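Jilero Docs > Teleoperation > Recording a bedroom pick-up task by remote control

This page covers recording demonstrations with the two-arm rig in the Getel bedroom, the simulated room that ships with Jilero. You drive both arms yourself and the recorder saves what you do. You should already have the hand controllers paired and the Bielecka driver running. If you don't, do the setup page first.

Have all the camera views open before you start. You will need every one of them.
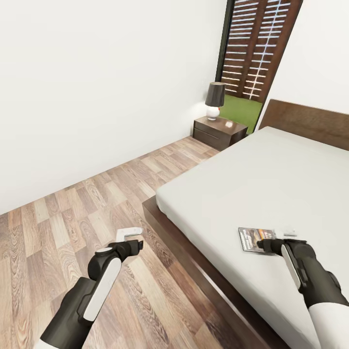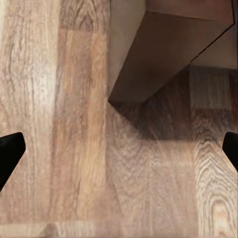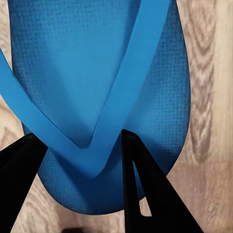
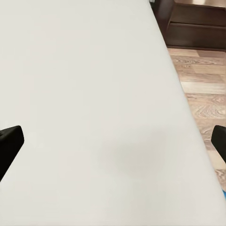 Getel bedroom. First picture: overview with both arms. Second to fourth: close views with gripper fingers in sight, over the floor, at the flip-flop strap, and over a plain pale surface.

1. Load the room

Open the scene list and pick Getel bedroom. Wait until the floor texture has finished loading. If you start moving during loading, the first few seconds of the recording will stutter and you will have to throw the take away.

Write one task sentence in the Instruction box. Keep it short and name the object, for example "pick up the blue flip-flop". Use the same wording for every take of the same task. Spelling counts. "Flip flop" and "flip-flop" are stored as two different tasks, and merging them later is a nuisance.

2. Line up the arms

Hold both clutch buttons and bring your hands to a comfortable height, elbows bent. Let go of the clutch and check that left moves left and right moves right. Swapped controllers are the most common support question we get.

Set motion scale to 2 for getting across the room and drop it to 1 before you reach for anything.

3. Approach

Use the overview to get the arm near the object, then switch your attention to the close view. The overview is poor for judging height. On the floor, watch the shadows and the grain of the planks. Over the bed you have much less to go on, so come down slowly and stop when the fingers are just clear of the sheet.

Keep the furniture in mind. The nightstand and the bed frame are both solid in this room, and a wrist that hits either one will trip the force limit and end the take.

4. Grasp

For the flip-flop, go for the strap. Put one fingertip on each side of the point of the V, check that the strap sits in the gap, and close. Grabbing the sole by its edge can work but it slips more.

For a flat case on the mattress, tilt the wrist so the fingers meet a short side. Don't press straight down on the cover.

Pause briefly after closing, then lift. A clean pause makes the grasp easy to find when you trim.

5. Save or discard

Press the right thumb button to save, left to discard. Discard any take where you hunted around for more than a couple of seconds. One fumble that you recover from is fine and worth keeping.

We recorded 413 takes in this room for the Tirkville set and kept 358. Take a break after every 6 saved takes, or your hands start to drift and the later ones get sloppy.

Troubleshooting

Gripper closes late: lower the smoothing value in the Bielecka panel.

Object jumps when touched: reset the room. Restarting the recorder alone won't fix it.

Close view frozen: unplug the left controller, plug it back in, and reload the scene.

Next page: Trimming and labeling takes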